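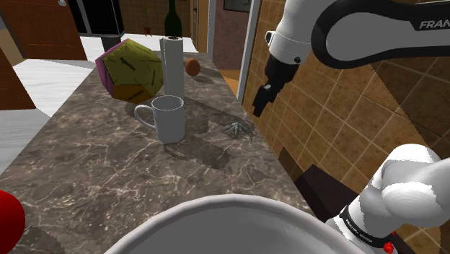 A plain mug on a dark stone worktop with pale veining.

How to Look After a Marble Worktop (Without Being Afraid of It)

When we moved into the house in Omham, the kitchen came with a long run of brown marble, and for the first month I hardly dared put a teacup on it. Everyone I knew had a warning for me. Lemon juice would ruin it, red wine would ruin it, my mother-in-law was fairly sure that steam would ruin it. I've lived with the stuff for years now, and I'd like to pass on what I've learned, because it's a lovely thing to cook on and it really doesn't need much from you beyond a bit of regular kindness.

First, check what you've got

Not every stone-looking worktop is marble! Granite, quartz composite and even printed laminate can all look very convincing under kitchen lights, and they want different treatment. If the previous owners left any paperwork, dig it out. If they didn't, have a look at an edge or the underside near the sink, where you can often see whether the pattern runs through the material or sits on top of it.

Marble can be polished (shiny, and you can see the window in it) or honed (flat and soft-looking). Polished marble shows dull marks from acid more readily, while honed marble tends to drink up oil a little faster. Mine is polished at one end and has been worn to something nearer honed at the other, where we make the sandwiches.

What you'll need

Two soft cloths, one for washing and one for drying
A washing-up bowl of warm water
A pH-neutral soap (a mild washing-up liquid will do at a pinch)
Bicarbonate of soda
Cling film and a bit of masking tape
A sealer meant for natural stone
An old, clean cotton T-shirt for putting the sealer on

That's the lot. You can spend a great deal more if you like. I once spent 27 pounds on a spray from Standeck that smelled of pears, and I couldn't tell you that the worktop looked any different from when I'd used soap.

Everyday cleaning

Clear everything off before you start. I know it's tempting to wipe round the toaster and the fruit bowl, but crumbs and grit gather underneath, and grit is what scratches. Brush the loose bits into your hand first, then wash with warm water and a few drops of soap, working in long strokes from one end to the other. Rinse the cloth, go over it again with clean water, and then dry it properly.

The drying is the part people skip, and I skipped it too for ages. If your water is as hard as ours, it leaves a chalky bloom as it dries, and you end up washing the worktop again to get rid of the marks left by washing it. A dry cloth and half a minute's work will save you all that.

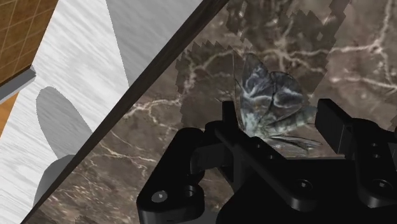

Please keep vinegar well away from it, along with bathroom descaler, cream cleaners and anything that boasts of lemon. Marble is made largely of calcium carbonate, and acid eats into it. You'll be left with a pale, dull patch called an etch, and no amount of wiping will shift it, as the surface itself has been changed. The same goes for tomato, fizzy drinks and wine, so mop up spills when you see them. Blot them, too – a wipe only spreads the puddle.

Getting stains out with a poultice

A stain is a different creature from an etch. It's darker than the stone around it, and something has soaked in. Oil is the usual culprit in our house, with tea coming a close second. What you want is a paste that draws it back out again, and you can make a perfectly good one yourself.

Mix bicarbonate of soda with a little water until it's as thick as yoghurt. Wet the stained patch with plain water first, then spread the paste over it to the depth of a pound coin or two, going a little beyond the edges. Cover it with cling film, tape down the sides, poke a few small holes in the top and leave it for a full day. Then take the film off and let the paste dry right through before you lift it away with something plastic (an old loyalty card is ideal). Rinse, dry, and see where you are.

You may need to do it more than once. My worst one, a ring of olive oil under a bottle that had been dribbling quietly for weeks, took four goes, and I was quite ready to put a plant on it after the second. Do try the paste somewhere out of sight first, especially on a dark polished stone.

Sealing

Sealer soaks into the stone and slows spills down, so you've more time to reach for the cloth. It won't stop acid from etching, whatever the label seems to promise.

To find out whether yours is due, put a tablespoon of water on the worktop and leave it for a quarter of an hour. If the stone underneath has darkened when you wipe it up, it's time. If the water has just sat there in a bead, you can put the kettle on and forget about it for a few months.
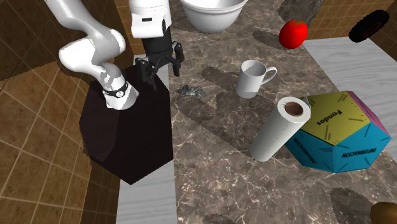 Give the worktop a good wash the evening before and let it dry overnight. Open a window. Then put the sealer on with your old T-shirt, a section at a time, keeping it thin and even, and leave it as long as the tin says. Buff off every bit that hasn't soaked in before it goes tacky. I got distracted by a phone call once and had to spend the rest of that Wednesday rubbing away at sticky smears, which I wouldn't wish on anyone.

I do mine each October, before the Christmas baking begins.

When to call someone in

Light etching on a honed surface can sometimes be softened with a marble polishing powder, if you're patient and follow the instructions. Deep scratches, chips and cracks are best left to a stone restorer. We had Ivan Horobets out to ours when I chipped the front edge with a casserole dish, and he filled it with a tinted resin and polished the whole run while he was there. It came to 320 pounds, which did make me gulp a bit, but I have to hunt for the chip now when I want to show it to people.

Ask for a price in writing, and ask whether sealing is included. The other quote we had was 179 pounds and looked a bargain until I noticed it covered the chip and nothing else.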